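Small Things on the Bench: Glasses
Flinbridge repair table, 2018-06-22

Matúš Lukáč keeps telling me that thin wire frames are built to last. I have my doubts, and 72 pairs over the bench haven't settled them.

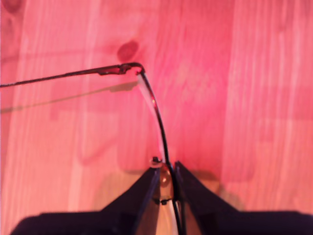
He paid 900 for his own at Godoy, case included, and was back within 10 weeks for a new screw. The shop called it normal wear. Maybe so.

Thin metal, semi-rimless, with a dark temple arm that gets a little thicker before it reaches the hinge. Looks neat on pale wood under pink light — I'd still want to see it after a year in a coat pocket.

The hinge is small and has a tiny curl of metal at the end. Rostislav Jireš thinks a curl like this adds strength. I asked him how he knew and he changed the subject.

Cases and cloths go up in August, if the Cuvirel ones ever arrive.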